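Akerlow 탁상형 정리 로봇 Jillent
진열장 정리, 이제 기계한테 맡겨도 되나요? (반쯤은요) 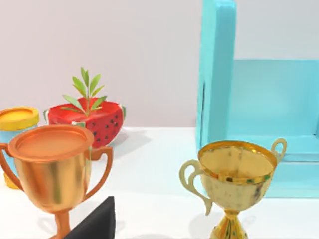 집안일 로봇을 파는 회사가 이런 말을 하면 곤란하지만, Jillent는 설거지를 못 합니다. 빨래도 못 갭니다. 양말 짝을 맞춰 달라는 문의가 꾸준히 들어오는데, 그건 저희 사무실 사람들도 잘 못 합니다. Jillent가 하는 일은 탁자 위에 있는 물건을 집어서 옆이나 선반 칸으로 옮기는 것입니다. 사람이 하면 한숨 한 번에 끝날 일을 꽤 진지하게 합니다.

트로피는 그중에서도 까다로운 축에 듭니다. 손잡이는 양옆으로 휘어 나와 있고, 목은 가늘고, 번쩍이는 표면은 카메라가 거리를 재는 데 별 도움을 주지 않습니다. 사람은 아무 생각 없이 손잡이를 잡지만 Jillent는 목을 잡을지 테두리를 잡을지 한참 고민합니다. 고민하는 동안 팔은 가만히 있습니다. 고장이 아니니 전원을 뽑지 마세요.

어디까지 되나

잘하는 것: 뚜껑 닫힌 원통형 용기, 머그컵, 상자, 작은 화분(잎이 집게 쪽으로 뻗어 있지 않을 때).
그럭저럭 하는 것: 손잡이 달린 컵과 트로피. 물건끼리 손잡이가 겹쳐 있으면 앞의 것부터 치우려고 합니다. 가끔은 뒤의 것부터 치우려고 합니다.
아직 못 하는 것: 투명한 유리, 천, 비닐봉지, 물이 가득 든 그릇, 가족 간 합의가 안 된 배치.

자체 시험에서는 트로피 옮기기를 300번 시켰고, 그중 158번은 사람 손을 빌리지 않고 끝냈습니다. 절반을 조금 넘는 성적입니다. 영업팀은 이 숫자를 빼자고 했고 개발팀은 소수점까지 쓰자고 했습니다. 결국 그냥 적었습니다. 나머지는 대부분 집다가 포기한 경우이고, 떨어뜨린 경우도 있습니다. 도자기 장인의 유작은 직접 옮기시기 바랍니다.

제품 구성

Jillent 본체(팔 1개, 두 손가락 집게)
탁자 고정용 클램프
손가락 패드 여분 1벌
Jarman 소프트웨어 1년 이용권
종이 설명서(의외로 찾는 분이 많아 다시 넣었습니다)

Jarman은 새 물건을 가상 탁자에서 먼저 연습시키는 프로그램입니다. 가상 트로피는 아무리 떨어뜨려도 찌그러지지 않으므로 마음껏 쓰셔도 됩니다. 다만 화면에서 잘 되던 동작이 거실에서는 안 되는 일이 흔합니다. 거실에는 오후 햇빛과 먼지와 고양이가 있습니다.

매장에서 쓰실 분께

기념품점이나 시상품 업체에서 문의를 많이 주십니다. 폐점 후 진열대 하나를 정리하는 데 약 18분이 걸립니다. 직원이 하면 훨씬 빠르지만, 밤에 혼자 두고 퇴근하고 싶으시다면 아직 권하지 않습니다. 여러 대를 묶어 쓰는 관리 도구 Histetti는 11월에 나올 예정이고, 한 번에 9대까지 연결됩니다. 9대가 동시에 고민하는 모습은 꽤 볼만합니다.

설치 전 확인

탁자는 평평하고 흔들리지 않아야 합니다. 선반은 앞이 트인 것만 됩니다. 문이 달린 장식장은 문을 미리 열어 두세요. 팔이 움직이는 동안 아이 손이 닿지 않게 해 주시고, 멈춤 버튼은 손이 닿는 쪽에 두세요.

자주 받는 질문

먼지도 닦아 주나요?
아니요. 옮기기만 합니다. 먼지는 물건과 함께 안전하게 옮겨집니다.

제자리에 돌려놓을 수 있나요?
원래 위치를 저장해 두었다면 가능합니다. 방향은 조금 틀어질 수 있어서, 새겨진 이름이 벽을 보고 있을 수도 있습니다.

반품은요?
포장을 뜯었어도 받습니다. 상자에 다시 넣는 일은 Jillent가 못 하니 고객님이 해 주셔야 합니다.

제품 정보 최종 수정: 2025년 7월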